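**Progress note, May - Kisoscombe bimanual housekeeping work**
To: Aroha Mudgway
From: Svenja Schmieder

Short one this month, full tables come with the budget sheet.

Data first. 1375 teleoperated demos now in the set, up from 471 at the last report. Most of the growth is soft stuff - bags, pillowcases, towels. Rigid objects we more or less stopped collecting, the policy doesn't need more.

Method. Main change is the phase head Gunther proposed. Policy predicts which part of the task it thinks it's in (reach, pinch, lift, clear) and the action chunk is conditioned on that. Chunk length cut to 8 steps during contact, longer otherwise. Took two tries to get the loss weighting right, first run just sat in "reach" forever. Fixed.

Result so far: the two-arm bag removal is clearly better than the old baseline when the bag rim is folded out over the bin. When the rim is tucked in, still bad. Failure is nearly always the same, fingers close on the bin wall and teh bin tips. Depth on thin plastic is junk so we dropped it for this task, color only. No loss in performance that we could see.

Also tried Ullorov's grasp scorer as a drop-in. Too slow on our machine, parked it.

Not done: force threshold on the wrists. Gerd has the code, needs testing before we trust it near anything breakable.

Bag task, left arm pinching, right arm open and close by:
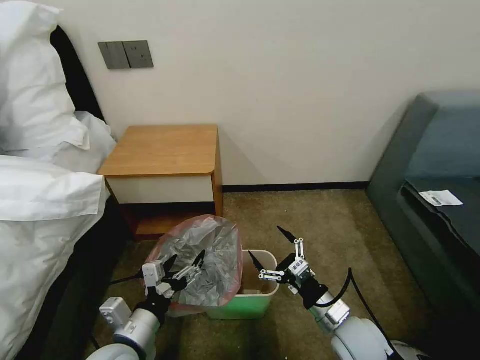
Ailbhe Cullinane, after reading the draft, asked whether the phase labels were hand made and if so who pays for that when we go to new rooms. Fair question. They are hand made for 3 tasks, the rest are guessed from gripper open/close signals and then spot checked. The guessed ones look okay for reach and lift, weak on "clear". She'd like the ablation with no hand labels at all before we claim anything in writing - agreed, its queued.

Next: tucked-rim data, that ablation, then first runs in the Grorncombe rooms if the access forms come thru.

Svenja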